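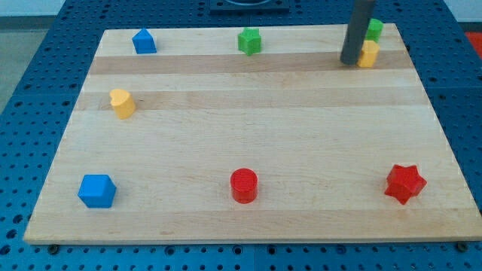 9 Mar 2025

Finally got back to the finish trials for the maple boards (Gerardo Colombo has been bugging me since September, fair enough). Wiped the second coat of Virkel oil on sample 2 last night and it went gummy along one end again, so I'm pretty sure I'm still leaving it on too long. Six minutes, then buff, no wandering off for coffee!

Sample 6 got the Trultex hardwax and wow, I like it. Way less yellow than I figured, and the end grain drank up way more than the faces did. Knocked it back with a gray pad between coats. Weighed it before and after, 918 g at the start, forgot to write down the second number, so that one needs doing over.

Glue is still the Declercq stuff. One joint on the old offcut opened up a hair, and I blame my clamping more than the glue. Gerardo thinks the strips were too dry going in, and he may be right.

To do: order more pads from Bumlow, label the rags can, re-weigh sample 6, try a thinner first coat on sample 2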